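Help Center > Agents and Brokers > Listings

Section 6: Publishing a Home Listing in Altis

This section covers the steps for putting a home for sale on your Altis page, from the first draft to the day it goes live. You need an agent or office manager login. Assistants can do everything here except the final publish step.

Before you start

Have the signed listing agreement on hand, along with the parcel number and the asking price. Altis will not let you save a draft without a parcel number. If the home is new construction and the county has not assigned one, enter the word PENDING in capital letters and update it later.

Creating the draft

1. Log in and open the Listings tab.

2. Click New Listing. Choose House, Condo, Townhouse or Land. You can't change the type after the first save. If you pick the wrong one, delete the draft and start again.

3. Enter the street address exactly as it appears on the listing agreement. Altis checks it against the map. For example, if you type 742 Carroll and stop there, you may be offered Carroll Street, Carroll Court and Carroll Lane. Pick the right one from the menu and do not press Enter until you have.

4. Check the pin. It should sit on the house. On corner lots and long driveways it often lands on the road, and buyers will follow it. Drag the pin to the front door and click Lock Pin.

5. Enter the asking price in whole dollars, with no commas and no dollar sign.

6. Fill in bedrooms, full baths, half baths and year built. Leave a field blank if you don't know the answer. A zero will show on the public page as a zero.

Note: Square footage needs a source. Choose Assessor, Appraisal or Owner from the menu next to the field. The source is printed under the figure on the public page and can't be hidden.

Writing the description

7. Click the Description tab. The headline holds up to 100 characters, including spaces. The street name is already shown above it, so there is no need to repeat it.

8. Type or paste the main text. Text pasted from a word processor may bring in odd spacing. Click Clean Text after pasting and read it over once, as the tool sometimes joins two paragraphs together.

9. Click Check Wording. Altis highlights words that may cause trouble under fair housing rules. It is a word list only and does not replace a review by your broker. Phrases about who a home would suit are the ones most often flagged. Describe the property and leave the buyer out of it.

Caution: Do not put gate codes, alarm codes or lockbox numbers in the description. Use the Showing Notes field, which is seen only by agents who have a confirmed appointment.

Adding photos

10. Open the Gallery tab and drag your files into the gray area, or click Browse. Each listing holds up to 40 photos. JPEG and PNG files are accepted. Files from some phones need to be converted first.

11. Wait for the green check mark next to each file before you leave the tab. If you leave early, the unfinished uploads are dropped with no warning.

12. Drag the photos into order. The first is the cover and appears in search results, in email alerts and on the printed flyer. Most offices use the front exterior.

13. Choose a room label for each photo. Labels are used to build the room-by-room menu on the public page. Photos with no label are placed under Other, at the end.
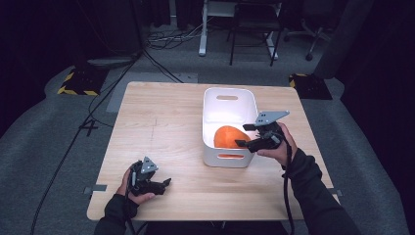 14. Add a short caption if you want one. Captions are optional and do not print on the flyer.

15. Click Save Gallery.

Note: Replacing a photo keeps its label and caption. Deleting a photo and uploading a new one does not.

Setting the neighborhood map

16. Open the Nearby tab. Parks, schools, transit stops and grocery stores are turned on by default. Turn off any group you don't want shown.

17. Set the search distance. The default is one mile. For rural homes, use six miles or the map will often come up empty.

18. Click Refresh Map. Place names come from the Vuvuvar map feed and can't be edited in Altis. To report a store that has closed, use the Report a Place link under the map.

Review and publish

19. Click Preview. Look at both the desktop and phone views. Long headlines wrap badly on phones.

20. Click Send for Review. Your office manager gets an email with a link. If your office has turned off reviews, this button reads Publish and the listing goes straight to the live page.

21. After approval, the status changes from Draft to Active. The public page updates within the hour. Email alerts to buyers go out once a day at 6 a.m., so a listing approved at noon will reach them the next morning.

Caution: Changing the price on an Active listing sends a price alert to every buyer who saved the home. Check the figure before you click Save. The alert can't be recalled.

If the listing does not appear

Check that the start date has not been set in the future. Then check that the pin is locked. An unlocked pin holds the listing back even when the status is Active. If both are correct, call the Memdale support desk with the listing number ready. Office account questions go to Maite Lorente in agent services.

Next: Section 7, Scheduling Open Houses

© Memdale. All rights reserved. | Contact Support | Terms of Use | Back to top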